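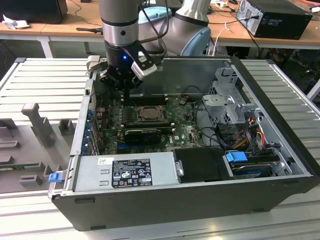
Why not just type in the coordinates? a reader of the first edition wrote to us. The board is in a fixed place, the part is in a tray, and the arm can repeat a move all day long. It is a fair question, and most of Chapter 6 is an answer to it.

CHAPTER 6
Showing a Robot the Task

6.1 Programming and showing

In Chapter 5 we wrote motion programs point by point. Each point was a position and an angle for the gripper, and the program joined them in order. The method works well when every part arrives in the same place and nothing bends, tilts or sticks. Assembly inside a computer case is harder. The case may sit slightly turned on the table. Cables get in the way. A processor has to go into its socket flat and lined up, and the pins underneath are easily damaged.

A person doing this job makes small corrections the whole time, mostly without thinking about them. Few people can write those corrections down. They can, however, do the task while a computer records it. A recorded run of this kind is called a demonstration, and a method that builds robot behavior from such runs is called learning from demonstration.

6.2 Two ways to give a demonstration

In hand guiding, the teacher takes hold of the arm and moves it through the task. The motors are set so that the arm feels light, and the joint angles are stored as it moves. Hand guiding needs little extra equipment. Its weakness is that the teacher's hands and body can block the cameras, and very fine moves are tiring to make with a whole arm.

In remote control, also called teleoperation, the teacher stands or sits apart from the arm and steers it with another device. At the Trurnlow workshop, whose exercises we follow in this chapter, the device is a small copy of the arm called the Lellow. When the teacher moves a joint of the Lellow, the same joint of the large arm follows. The cameras keep a clear view, but the teacher loses most of the sense of touch and must judge contact by eye.

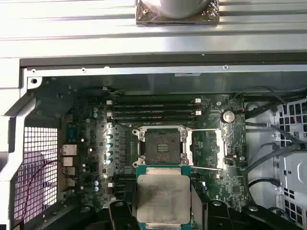 Figure 6.1 A processor held between gripper fingers, near the open socket.

The view from the wrist matters a great deal in remote control. From the side, a teacher can see that the gripper is over the board. Lining up the edges of a processor with the frame of a socket takes a closer view, and one that moves with the hand.

6.3 What gets recorded

A demonstration is more than a video. For each time step, the recorder stores three kinds of data:

the camera images
the joint angles and the gripper opening
the command the teacher sent

The third is easy to forget. The command and the position that follows it are seldom the same — the arm lags a little, and it stops short when it meets something solid. A model trained on positions alone has no record of how hard the teacher was pushing.

The Trurnlow exercise set holds 1,390 demonstrations, of which we use 100 in Section 6.4.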